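Re: [handheld-demos] bottles into the box, two grippers – is overlap worth the bother?
From: Crescencio Tovar
Date: 19 July 2026

Hello all,

Sorry for the slow answer, I've been up to my neck in re-labelling and only got back to the list last night. Quoting the bit I want to pick up:

> We're collecting two-handed packing demos for the Kiner policy and I keep
> going back and forth on the second hand. Half of our people leave it parked
> out of view until it's wanted, the other half bring it right up close so it
> turns up in the other hand's camera. The trained policy is fine on cans and
> hopeless on bottles. It goes in at the right height and then shuts too early,
> or the second arm barges in. Does anybody have a house rule for this? And do
> you pick up by the cap or the body?
> Also, do you throw away the demos where one jaw blocks the view of the other?

Right, the second hand first. We had exactly your split at Utova in April, when we had five new people all doing bottles and small tubs into a cardboard box with a pair of handheld grippers. I hadn't written anything down for them (my fault!) so everyone made up their own way of doing it. One chap kept his left hand practically behind his back. Another worked with both so close together that I was sure they'd clash. We ended up with 713 demos from that stretch and I trained on the whole lot, mostly out of laziness.

The policy came out muddled in just the way you describe. It had learned that the other gripper might be anywhere at all, or nowhere, and at the moment of letting go it dithered. I then sorted the demos by whether the other hand was in view during the last bit of the move and trained two separate policies. The one with the other hand in view was clearly the better of the two on bottles. On cans I couldn't tell them apart, so I'm not surprised yours copes with cans.

So our rule now is that both hands stay in each other's view from the grasp to the release, even if one of them has nothing to do. The idle one hovers. I've put two views from the bottle work in this message so you can see how near we mean by near. With a white-lidded bottle between the blue pads, the other arm comes in over the lid and covers the upper part of the bottle:

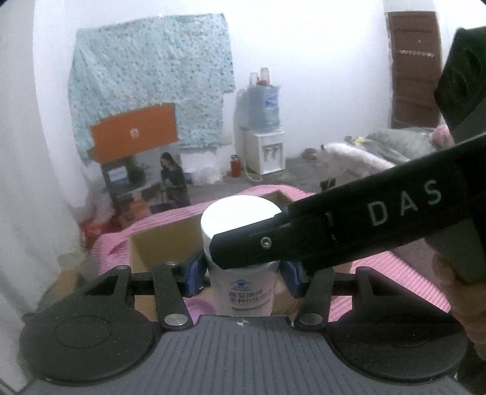

Baluvby: I'd be nervous of that much overlap, to be frank. We dropped anything where the other jaw covered the object for longer than a blink, and our grasps got steadier. How is the policy meant to know where the top of the bottle is if it never sees it?

That came in off-list while I was drafting this and I have permission to paste it, so I'll answer it in the same go. It's a fair worry. What I'd say is that the policy isn't working from one camera. The other hand has its own view, and from over there the lid may be perfectly plain. If you only ever look at one stream when you review (I did this for months) you bin a lot of good demos. Put both streams side by side and then decide. We went back over 300 that had been rejected for blocked views and kept most of them.

I do still chuck a demo if the object is hidden from both cameras at the moment the pads close. There's nothing to learn from there except guessing. And I chuck anything where the demonstrator has plainly leaned over to look with their own eyes at something neither camera can see. That's the one I'd really watch for! People cheat without knowing they're doing it. You use your own eyes, your hands do something clever, and the recording has the clever movement with no trace of the reason for it. I tell new people to pretend they can only see what the grippers see. It doesn't entirely work, but it helps.

Now, cap or body. Body, every time, for us. We tried caps for a while and the trouble is that caps are all different – flat ones, domed ones, ones that turn when you squeeze them – and the policy had to learn each as a separate thing. Bodies are much more alike. Get the pads on the body with the cap standing clear over the tips of the fingers, bring it across above the box, stop for a beat, then go down. The beat matters. Without it our policy used to start opening on the way down.

As for your shutting too early, I'd bet on speed. Have a look at how fast your people approach. Ours used to swoop in and squeeze in one movement, which is how anyone picks up a bottle, and the closing had started well before the pads were either side of it. A person gets away with that. I asked everybody to arrive, then close, as two separate things, and for the first 10 demos of each session I sit with them and nag. They hate it. The early shutting very nearly went away with the next round of training.

The other thing that helped was leaving stuff in the box. We used to empty it between demos, and then the policy was lost as soon as there was anything in there to put the bottle beside. A green bottle going in, with a white container, a roll of tape and a light green can already there: 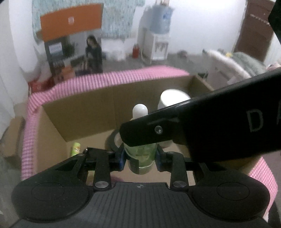

What I'd change first, in order

1. Arrive, then close. Costs you nothing but patience.

2. Both hands in view from grasp to release. If you have old demos, sort them before you throw any out, you may have more good ones than you think.

3. Mixed starts for the box. Some empty, some half full, and don't tidy it up nicely either.

4. Review with both streams open together.

Our full set stands at 1,687 now, bottles and tubs together, and I'd swap a good chunk of it for a smaller lot recorded properly from the first day. Has anyone here tried the Ursu pads on glass? Ours are all right on plastic but I'm less happy with them on anything smooth and heavy, and I'd sooner hear from someone who has used them than buy a set blind.

Also, whoever asked last month about resetting the gripper width between demos: yes, every time, fully open. I meant to reply and forgot.

Cheers,
Crescencio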